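Asunto: Re: [lista-hogar] Cómo doblar las toallas para el armario pequeño

El 2024-06-23, Wirel escribió:
> Hola a todos. En nuestro armario los estantes tienen 33 cm de fondo
> y las toallas siempre sobresalen. ¿Las dobláis en dos o en tres?
> Las mías son de rizo, muy gordas, de la marca Trandetti.

Hola, Wirel, y saludos a la lista. Perdonad mi español si hay errores.

Yo tuve el mismo problema en el piso de la calle Fladevura. Os pongo dos fotos, con una toalla de color tostado.

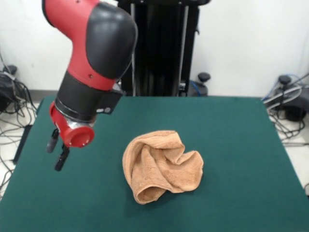
Mi primera regla es no doblar nunca desde el montón. Antes yo tiraba de una esquina y doblaba enseguida, y el resultado era siempre torcido. Con una toalla arrugada como esta, que tiene un borde enrollado hacia dentro, conviene primero buscar las esquinas, después extenderla entera y pasar la mano desde el centro hacia fuera. El rizo se agarra a sí mismo y esto necesita un poco de paciencia.

Después doblo por el lado largo, en tres partes, y luego una vez por la mitad.
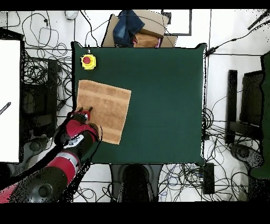 Para 33 cm de fondo yo haría también tres partes, pero mide antes una toalla, porque las mías tienen alrededor de 106 cm de largo y las tuyas quizás son mayores. El pliegue lo pongo hacia la puerta del armario, así se saca una sin mover las otras.

¿Y alguien sabe si las gordas se pueden guardar en rollo? En agosto quiero cambiar los estantes.

Un saludo cordial,
Takács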